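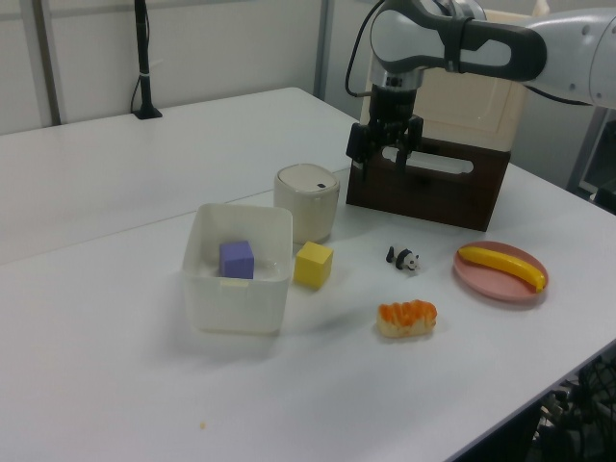 Ticket 485. Gripper drifts while the operator holds the leader arm still. Reported on the Pudbridge bench, table layout as per the sorting task: purple cube in the white bin, yellow cube beside it, banana on the pink plate, panda in the middle supervising. The operator brings the gripper over the rim of the brown wooden box, stops, and waits. The follower arm does not stop. It creeps down and a little to the left, at the pace of someone leaving a party without saying goodbye.

Status: closed, see bottom
Severity: medium (raised from low after the box got nudged)
Software: Paju teleop, current branch
Leader arm: Gratus hand unit, the older one with the sticky trigger

Steps to reproduce
Start a session. Drive the arm anywhere. Hold the leader still with both hands, elbows on the desk. Watch the follower wander off. Happens in every session longer than 11 minutes, never in the short ones, so of course it never happened in the demo.

Expected: arm stays put.
Got: arm has plans.

Update 1
Asked the obvious question first, namely whether the operator was really holding still. Operator offended. Clamped the leader to the desk and left it alone. Follower still drifted. Apologised to operator.

Update 2
Swapped the network cable, restarted everything, restarted everything in the other order. No change, though I felt busy. Logged the joint targets coming out of Paju and they drift too, so the follower is innocent. It is doing precisely what it's told, which narrows things down to the Gratus or whatever sits between the two.

Update 3
Leader joint readings look clean at startup and start to slide once the unit warms up. Joint 4 is the worst of them. Put a desk fan on it and the slide nearly stopped. Support at Camier (they sold us the unit) suggested we keep the fan. I have asked them to suggest something else.

Update 4
Camier wrote back. There's a zero offset stored for each encoder, and ours was last set in November, on a cold bench, by us. Their advice is to leave the unit powered for 20 minutes, then run the zero routine in the cradle. The manual does say this. It says it on page 134, under "Transport and Storage".

Did the warm-up and the zero. Held the leader clamped over lunch and the follower stayed where I left it. Sandwich also fine.

What to do with the recorded demos
This is the annoying part. Anything recorded late in a long session has drift baked in, and the operators were correcting for it by hand without noticing. You can see it in the plots as a steady little upward tug on every hover. If we train on those, the robot will learn to tug upward at nothing, and then someone will open a ticket about that and assign it to me.

I've tagged the affected episodes "warm". Please don't delete them yet, and please don't mix them into the training set either. Short sessions are safe to use as they are.

Still open
The sticky trigger is a separate fault. It has its own ticket, and has had for some time.
Paju should warn when the leader's zero is stale. Feature request filed, no colour chosen for the warning, argue about it over there.
Somebody please return the fan to the front office.

Resolution: leader arm re-zeroed at working temperature. Warm-up added to the start-of-day sheet taped beside the bench.
Closed Mar 12, 2020. Reopen if it creeps.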